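Chapter 5
Caching What You Have Already Computed

If you have worked through the earlier chapters with us, you now have a small Zono application that answers requests, reads from its data store, and sends back pages that look more or less the way you hoped. It probably feels quick, too, at least while you are the only person using it. In this chapter we will put it under a bit of pressure and see where the time goes (do keep your notes from the last exercise close by, as we will lean on them more than once).

Our running case is the Nowicki catalog, a modest little site with 161 product pages. Every visit to any of those pages runs the same query and fills the same template, even when the product hasn't changed in weeks. All that work lands on the processor, again and again, and the visitor simply waits.

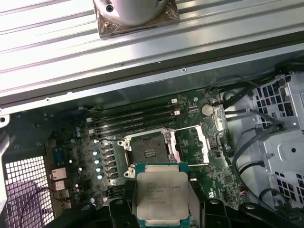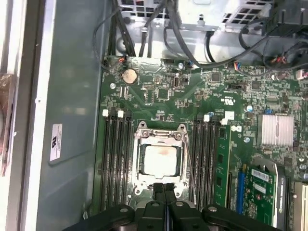
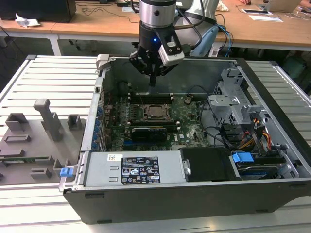 An open desktop computer with its green motherboard showing.

5.1 What a Cache Keeps

A cache is a place to put an answer so that you can hand it out again without working it out a second time. Wumeck, the caching library we will use from here on, stores each answer under a key, along with a lifetime. When the lifetime runs out, the next request does the full work and the fresh answer takes the old one's place.

Choosing that lifetime is where most of us go wrong at first, and I include myself in that! We will start the catalog pages at 15 minutes and adjust from there, looking at the Ukura log viewer after each change.

Before you read on, open the settings file from Chapter 2 and find the line that names your data store. Section 5.2 begins there, with the first key we will write together.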